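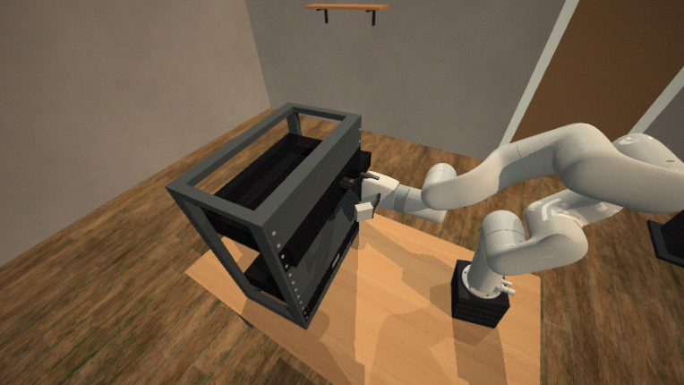 What sets the air temperature in a small equipment room with no cooling of its own? The temperature is set by the electrical load in the room, the heat passed through the walls, ceiling and door, and the amount of air exchanged with the adjoining space.

3. Heat Balance of Uncooled Equipment Rooms

3.1 Rooms and loads

The survey covered 78 rooms in low-rise office buildings in Tondale and Darerholm. All were interior rooms holding network or telephone equipment, and none had a dedicated cooling unit. Most had been built as storage closets or copy rooms and were converted when the tenant moved in. Drawings were available for the Darerholm buildings only; the Tondale rooms were measured by hand with a steel tape and a laser distance meter, and wall construction was taken from the landlord's files where these could be found.

Electrical load was read at the branch circuit. Nearly all of the power drawn by equipment of this kind leaves it as heat inside the room, so the reading was used directly as the heat input. Power sent out over data cables to telephones and access points was subtracted where the switch reported it. The median load was 754 W. Loads changed little between day and night, which agrees with the behavior of switches and small servers that idle at a large share of their full draw. The exceptions were rooms in which backup jobs ran overnight, and in those the highest temperature usually came shortly before the office opened.

Temperature was logged at two points: on the wall opposite the door, at switch-plate height, and in the corridor outside. Thorlacius loggers were used throughout. They were compared with a reference thermometer before and after the survey, and the three units that had drifted were left out together with their data. After this step 1,491 room-days remained for analysis.

3.2 Steady-state model

With constant load and closed door, the balance for the room can be written as

P = (H + G) (Ti - To)

where P is the heat input, H is the conductance of the enclosing surfaces, G is the heat carried by air exchange per degree, Ti is the room air temperature and To is the temperature of the surrounding space. The model takes the room air as fully mixed. It also takes all neighboring spaces to be at the corridor temperature, an assumption that fails where two equipment rooms share a wall. Four rooms with a shared wall were therefore treated as two pairs, each with a joint load.

H was computed from surface areas and published values for gypsum board partitions on steel studs. Partition walls without insulation pass a useful amount of heat, and in the smaller rooms they were the main path. Rooms with sound insulation in the stud cavity ran warmer than their load alone would suggest. Several tenants had asked for this insulation to keep fan noise out of the next office, and the effect on temperature was not mentioned in any of the work orders we reviewed.

G is harder to estimate. Air leaves a warm room at the top of the door and is replaced at the bottom, so the gap under the door and the fit of the frame both matter. The seal between wall and floor had little measurable effect. Where a ceiling grid was open to the plenum, a second path was present, and its size depended on how many tiles had been cut for cables. For each room G was found by fitting the model to the logged data with H held fixed. This places all error in H into G, and the fitted values should be read with that in mind. Negative values were obtained in two rooms, both with masonry on one side, and were set to zero.

3.3 Effect of the support

Equipment was mounted in closed cabinets, in open-frame racks, on wall brackets or on plain shelving. The type of support does not enter the room balance, which depends only on how much heat is released. It does affect the temperature of the air reaching each device. A closed cabinet with a solid door can hold a pocket of air well above the room average, and a room thermometer will not show it. An open-frame rack sheds warm air on all sides and through the top, provided that no flat tray blocks the path directly above a hot unit.

Height had a smaller effect than expected. Inlet readings taken on racks that stood on tables differed from those on floor-standing racks by less than the error of the probe once the load was accounted for. Depth of mounting mattered more: units pushed up against a wall drew part of their own exhaust back in, and moving one such switch forward in a Tondale room lowered its reported internal temperature while the room temperature stayed the same.

Oona Hirvonen repeated the inlet readings in a subset of rooms in January, when the corridors were cooler. The ranking of support types was unchanged. Differences between them were somewhat larger, and we attribute this to stronger leakage at the doors, which disturbed the air near the front of the racks.

For the purposes of Section 4, each support is reduced to one of 2 classes, open or enclosed. Brackets and shelving are counted as open. Cabinets with perforated doors on both sides are also counted as open, following the inlet readings; cabinets with one perforated door and one solid door are counted as enclosed.

Figure 1. Open-frame rack on a table, with black trays mounted at different levels. The top of the frame is open. 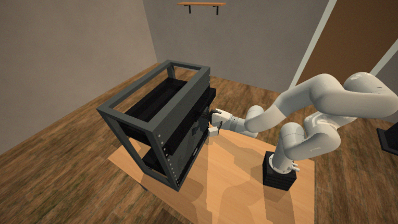 3.4 Limits of the data

The rooms were not drawn at random. Access was arranged through Plavwood, which manages all of the buildings, and tenants with recent heat complaints were more willing to take part. The loads reported here are likely to be higher than those in the full set of rooms under the same management.

Door openings were not recorded. In most rooms the door was opened a few times a week at most, but six rooms also held cleaning supplies and were entered daily. Fitted G for these six is above the median, and they were kept in the sample because the use is permanent. Days on which the building ventilation was shut down for service were removed. Weekend setback was handled by using the logged corridor temperature in place of the thermostat schedule.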